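Home | News | Workshop Notes | Back Issues | Contact

The Closten cell gets its checkup

If you've been following the bin-picking cell in these pages, you'll want this one! The simulated version of the Closten cell just had its first proper overhaul since July, and it's in great shape – better than we hoped, to be frank.

The big job was the base. Our arm model had been sitting 32 mm off from the Genska layout drawing, so every reach into the box carried that error along with it. We moved the base plate, redid the tool offset at the gripper and then went through the joint limits one at a time. Slow work, but I loved it. You learn so much about an arm when you make it fold up the long way around.

After that came the reach test: 296 runs down into the box from different starting poses. The first batch clipped the rim 242 times (ouch), and the culprit was a wrist angle left over from the old Zanetti fixture. With that cleared out, the second batch ran start to finish without a touch.
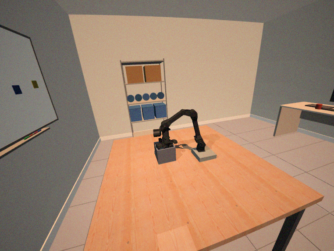
The simulated cell, with the gripper lowered into the box.

Next up is cycle timing, and then the Jiltix controller settings get copied across. If you keep your own version of the cell, pull build 2283 before you change anything, and save your old offsets first – you'll want them to compare.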